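Parnwood Local History Group — notes from the December meeting

Started at 7:10 p.m. in the reading room, with 16 of us around the table. Apologies from the Drotach Lane people, who had a burst pipe to deal with. Notes taken by Veronika Zaugg, so complaints about spelling go to me!

**Last meeting's notes**

Agreed as read, with one fix: the mill flood belongs under the upper weir and I had put it under the lower one. Sorry to everyone who lives by the lower weir.

**The 1976 street recordings**

Most of the evening went on this, and gladly. The box of cassettes from the old Mottram schoolhouse has now been gone through from top to bottom, and we played two of them. The first is a woman talking about bringing the laundry in during that hot summer, when the grit blew over from the quarry road and everyone on the row had to start again by lunchtime. She is wonderful. She goes off on the price of soap, comes back, goes off again about a cousin's wedding, and you can hear a clock going the whole time.

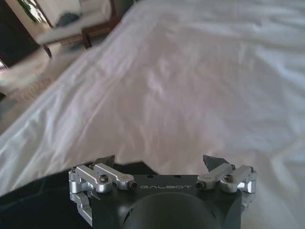

*4 min read*

The second tape is a former signalman, and it is harder to follow in places — the tape wobbles, and he was sitting a long way from the microphone. Even so, the part about the night freight getting stuck at the Mottram crossing made the whole room go quiet. We have never had that story from someone who was there, only the short version in the parish newsletter.

Decisions on the tapes:

- Copy every cassette before anyone plays one again. We got lucky tonight and shouldn't push it.
- Type up the laundry tape first, then the signalman.
- Keep the way people talked. No tidying of grammar, and leave the pauses in where they matter.
- Ask the families before anything goes online. Veronika will draft the letter.

There was a good, long argument over whether to put in notes explaining local words. Half the table wanted them at the bottom of the page, the other half wanted a separate word list. We settled on a word list, to be started with "slape," "the snicket" and whatever it is the signalman calls his lunch tin. If your grandparents had a name for it, please write it down and bring it in.

**Index cards**

The card index is finished! All 361 cards are typed into Dokinex and can be searched by street, surname or trade. A few of the trades need another look, as "carter" and "carrier" seem to have been used for the same job by different people. Loud applause for this one, and it was well earned.

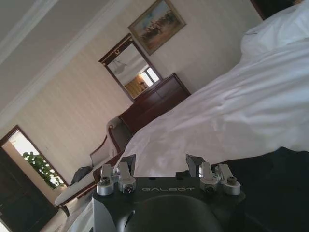
The paper cards stay in their drawers for now. Some of them have pencil notes on the back that haven't been typed up, including a sketch map of the allotments that nearly all of us wanted to take a closer look at after the meeting. We'll scan the backs over the winter, starting with the streets north of the church.

**Spring walk**

The route is likely to go from the station to the old dye works and back along the river. The steep path behind Drotach Lane was talked about and dropped — too muddy before May. Somebody suggested playing a short piece of the signalman tape at the crossing itself, and I think I speak for the room when I say we loved it. Need to find a speaker that can be heard over traffic.

**Any other business**

- The kettle needs a new fuse.
- Two boxes of school photographs have been offered to us by a house clearance in Mottram. Yes please.
- Bring large envelopes if you have spare ones, any condition.

Closed at 9:05 p.m. Next time we'll hear the tape marked "Bakery, side B," so come early if you want a seat near the player.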